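Skirnent notebook, chores track
May 25, 2019

Went back over the hand-held demonstrations before the next training run. The question from the Kunlow side is still the same one: which of the chores on the list could a machine do today without a person standing next to it. Short answer from me is two, maybe three, and none of them is folding.

Totals in the log as of this morning: 1811 demonstrations recorded, 1256 kept after the first filter. Most of the rejects are tracking loss when the marker turns too far from the other unit. A smaller group is bad timing between left and right hands. I have not split the two causes properly and should do so before anybody quotes the number.

By task:

Wiping a table. Good. The policy trained on the December set finishes the wipe on a clear surface and does a fair job with one object in the way. It leaves the corners. Pressure is not controlled at all, it just happens that the sponge is forgiving.

Putting items in a bin. Good for boxes and cups. Poor for anything flat. A sheet of paper is still a hard object.

Folding a towel. Bad. First fold is passable if the towel starts out square to the table. Second fold fails more often than it works. The arm has no idea that it is holding two layers or one.

Pushing in chairs. Not attempted on the arm. Casters make it look easy, but the chair swivels while it rolls and the contact point moves with it. Needs a base that drives, which we do not have until the Plillham unit arrives. 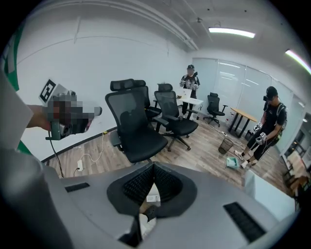 Room during hand-held work, gripper view. Mesh office chairs in the middle, table by the window.

Note for whoever plans the next round: floor space matters more than I had assumed. A person steps around a chair or over a cable and does not think about it. The demonstration then contains a small detour that makes no sense to the policy, and it will copy the detour with the chair gone. I found 9 clips with this in the Mangundap batch alone and only looked at the first part of it.

Also, speed. People do these chores fast when they are bored and slowly when they know they are being recorded. Both are in the data. Resampling to a fixed rate helps a bit -- the grasp timing still comes out smeared.

On the shop-floor list (sorting fasteners, loading a tray, clearing scrap) I would say tray loading is the closest. Fixed height, known part, and a miss costs only a retry. Sorting fasteners needs a better fingertip than the present one.

To do:
Split reject causes, tracking vs. timing.
Rerun towel with the first fold only, score it separately.
Mark chair detours in the rest of Mangundap.
Ask Plillham for the base footprint and turning radius.
Check clip 1025, left and right streams look swapped.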